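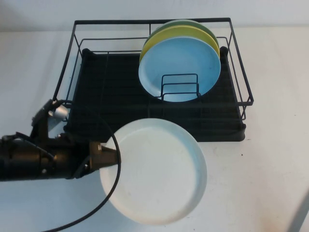 by Hye-jin Joo
Posted July 17, 2020 | Fiction

So my aunt's ex-landlady died and left me a boat. I should back up.

Sieglinde Grube rented the top floor of her house in Junorville to my aunt for 31 years, and every July my mother would put me on the bus with a bag of plums and tell me to be useful. I wasn't. I mostly lay on Sieglinde's kitchen floor, where the tiles were cool, and listened to her fight with the radio. She'd dry the same plate for ten minutes if the news made her mad enough.

"Liar," she'd tell it. "Liar, liar. Hye-jin, get up, you're in front of the oven."

I hadn't seen her since college. Then a lawyer called while I was eating cereal over the sink, and he said "the Plukeck," and I said "the what?" and he said, very patiently, that it was a vessel.

It was a rowboat! Fourteen years I'd known that woman and she never once mentioned a boat. It was sitting in a shed out at Flandlow, on the lake, and the man who ran the sheds wanted 70 dollars in back rent before he'd hand over the key. I gave him four twenties and he went looking for change and came back with a sandwich instead, so we called it even. (Egg. Pretty good.)

The boat was green, or it had been. The name was painted on the back in her handwriting, the same spiky letters she used on jam jars. Under the seat I found a coffee can with a fishing license, a lipstick, and a photo of my aunt, maybe forty years old, laughing so hard her eyes had disappeared. She was holding one oar straight up like a flag.

I sat down on an upside-down bucket for a while after that.

My aunt lives with my mother now. I called her from the dock and said, "Did you know about the Plukeck?" and there was this long quiet with a game show going in the background.

"She kept it?" my aunt said.

"It's got a hole in it."

"It always had a hole in it. You put your foot there." And then, in a voice I'd never heard out of her, sort of bossy and young: "Your left foot. Don't go past the buoys, the wind's no good out there. Is my lipstick in the can?"

I said it was. She asked what color and I took the cap off and told her, and she said yes, that one, and then she put the phone down on something, not hanging up, just down, and I could hear her telling my mother to find her shoes.

It's 100 miles. I went and bought another sandwich.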